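Dendow: two-arm motion planner and episode checker

Version notes and data card for the keyring set

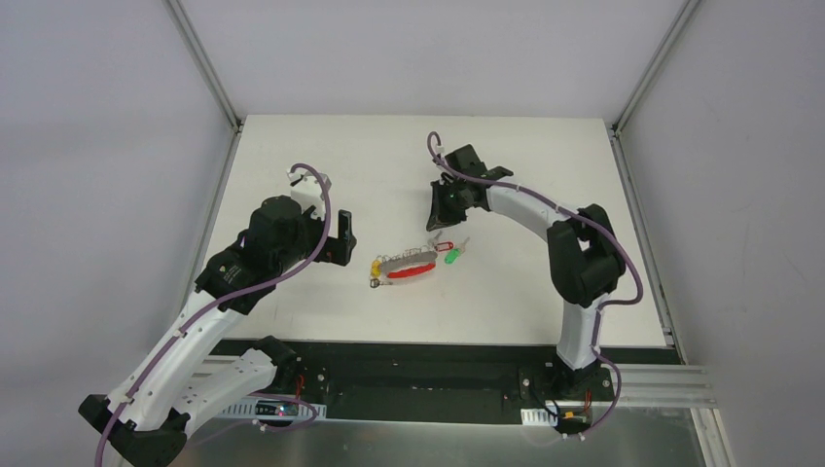 Dendow plans motions for two small arms that share one table and checks recorded episodes before they go to training. It runs as three processes: a planner, a driver for each arm and a logger. The planner treats both arms as one system, so a path for the left arm is always tested against where the right arm will be at that moment. Cables are part of the collision model. The purple cable on each arm loops over the gripper and then follows the white links back to the base, and on the right arm it also swings out wide at the elbow. Earlier releases modelled the links only, and planned paths through that loop.

Contents of the set

The set holds 300 episodes of work with a bunch of keys. Of these, 88 were rejected by the checker and are kept in a separate folder called rejected. Joint positions and gripper commands are logged at 100 Hz. Camera frames are stored with their own timestamps and are not resampled.

Object model

Keys and rings are not modelled one by one. The perception node fits a single box around the whole bunch and passes it to the planner with a grasp point. Tag colours (yellow, red and green) are reported as separate labels, and a task can name one of them as its target. Small silver keys are often missed under strong light. Lower the threshold in perception.conf if this matters to you.

Running it

Start the drivers first, then the planner, then the logger. The config file for the Mastance controller boards is in config/mastance. Atonero boards need firmware 9 or later. If an arm does not answer at start-up, the planner exits with code 3 and neither arm moves.

Known problems

The planner can stall when both grippers are sent to the same tag. Replay ignores the wide cable loop if the file was made with the old Camacho exporter. Re-export the file before replaying it on real arms.

Licence

Code and data are under separate licences. See LICENCE-CODE and LICENCE-DATA.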